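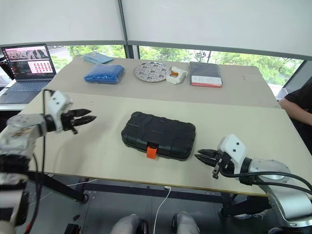 Issue 61, page 11

Hard cases, quick note before the holidays

Lots of mail on this one so squeezing it in. Yes, the black cases with the orange latch are back on the Annan shelf. Ridged lid, rounded corners, same as the one you all liked. Ask for shelf code 628, otherwise you'll get the soft pouches and have to come back.

What to put in them: small stuff that gets crushed. Drill bits, spare fuses, earbuds, the good tape measure. Cut the foam a little bigger than you think, it shrinks back. Don't force teh latch. If it won't click something is sticking up inside, take it out and try again.

Label the short end, not the lid. Stacked lids can't be read, we learned that in the Trurden storeroom last February after opening more than 11 cases looking for one hex key.

Grakbridge branch has them too but fewer. Returns by the usual counter, bring the slip.

Still need a home for the old Prikix bins, free to anyone with a car. Lids mostly fit. Call extension 2187, leave a mesage if it rings out.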